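Prenbridge Two-Finger Hand Gripper Kit, Padded Version
Sold by Sedgwick Workshop Supply
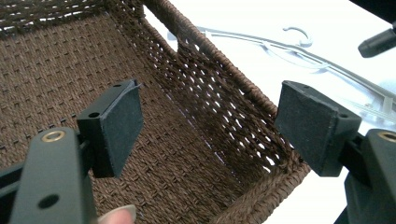 Padded fingers open over a woven basket, held by hand.

If you have been building an arm at home, or sharing one with the other folks at your local workshop, you already know that the arm gets all the attention and the gripper gets bolted on at the end of a long weekend with whatever was left in the drawer. We did exactly the same thing for years! The Prenbridge kit came out of one of those drawers, more or less, and Chelsea Sedgwick has been fussing over it ever since, which is why the version on this page has better pads, better eyelets and a much nicer squeeze than the one some of you bought from us at the start.

You hold it in your hand and work the two fingers yourself. Plenty of our customers use it that way for months before they ever put a motor near it, picking up the things they want their arm to pick up later and finding out which ones are going to be trouble. Baskets are a good place to begin. A braided rim is thick and forgiving, and the open weave on the side gives you something quite different to think about (go slowly, and come in square to the wall). Clear plastic hangers are harder, and we'd leave them for the second evening.

What comes in the kit

The two fingers, in matte black, with brass-colored eyelets already set in the upper ends of the arms.
Two gripping pads with a soft black facing, mounted at the tips.
The hand frame and squeeze linkage.
A side rod for the left arm.
A bag of 12 small screws, with 3 spare washers.
A printed guide, written by Fenna Timmermans, who also answers most of the email.

Weight as assembled is 218 grams without a motor. It feels light for the first ten minutes and less so after an hour of practice, so do put it down now and then.

Putting it together

Set aside an evening. You'll want a small Phillips screwdriver, a pair of tweezers and a white tabletop or a sheet of plain paper, as the screws are black and so is nearly everything else. Fit the pads first, while the arms are still loose, and leave their screws a little slack until both fingers are in the hand frame. Then close the fingers gently so the pads meet face to face, and tighten everything down in that position. If you tighten the pads on the bench and fit them afterward, they tend to end up a hair out of line, and then thin things slip out at the bottom.

The holes in the pads and arms are for mounting. Please don't enlarge them. Stuart Kershaw ran a drill through his to fit a bigger bolt and the pad split along the edge, and he was very good about it, but he did have to buy another one.

Going from hand to arm

The Bostach mounting plate (sold separately) takes the place of the hand frame and carries one small servo. The fingers and pads move over just as they are, so whatever you learned about your objects by hand will still be useful. Start the servo at its lowest force setting and work up. Woven things and soft things need far less squeeze than you'd guess, and a cord basket will tell you with a creak when you've gone too far.

You can clip a little camera to the hand frame if you'd like to record your practice. Natalie Hollis has a nice write-up of her setup in the workshop notes, with a long section on glare. A bright white table is lovely for finding screws and not so lovely for filming, and she ended up turning her lamp toward the wall.

Care

Brush the pads with a dry toothbrush every so often. The facing picks up lint, and lint makes it slippery. Don't use solvent, and don't leave the gripper clamped shut in a toolbox, or the facing will take a dent that needs a day or two to come back. Gruteck replacement facings fit, with their own adhesive backing. Peel the old one from the narrow end.

Questions we get a lot

Does it come left-handed? The squeeze works in either hand. The side rod stays on the left arm, though, and a few left-handed customers take it off.

Can I use it in a classroom? Yes, and Pilar Orellana has done so with her after-school group. She suggests one gripper to each pair of kids and a basket of odds and ends from home.

How many have you sold? As of May, 1,519, counting the early ones with the old pads. If yours is an early one, write to us with your order number and Fenna will send you the new pads for the cost of the stamp.

Orders go out in the afternoon, and anything that reaches us before noon is usually packed the same day.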